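The lead operator at Zondasano has a master's degree in control theory and spends most of the day making a pair of robot arms do kitchen chores, badly at first and then slightly less badly.

"My mother thinks I build robots," the operator says. "I play house with them."

The company wants 2,000 clean demonstrations by July for a learning system it calls Pendero. Each one is a person steering both arms through a small task while the cameras record. A good operator gets through 18 in an hour. The operator who agreed to talk to us describes that pace as "meditative, if you hate yourself." 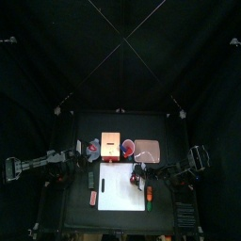
The black fabric was a long argument. Early recordings were made in an open office, and the first model became very attached to a certain window. "It did beautifully until the blinds were down," the operator says. "We had taught it weather."

So the walls went dark, and the props stayed cheerful: a toy carrot, a pink sponge, a cutting board. Does the clutter matter? "You want it to see junk and leave the junk alone. I have relatives who can't do that."

Dough is the current assignment. The operator threw out the first 500 recordings, mostly for hesitation. A person who dithers over a cutter produces a robot that dithers over a cutter, only with more confidence.

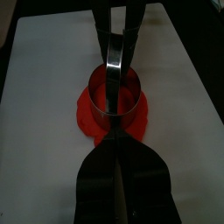
A ring cutter in red dough, held by its handle.

Mistakes are kept if the operator recovers from them, and there is a separate folder for those. Its name can't be printed. Asked whether Pendero will ever bake anything, the operator thinks it over. "It can't reach the oven. We don't have an oven."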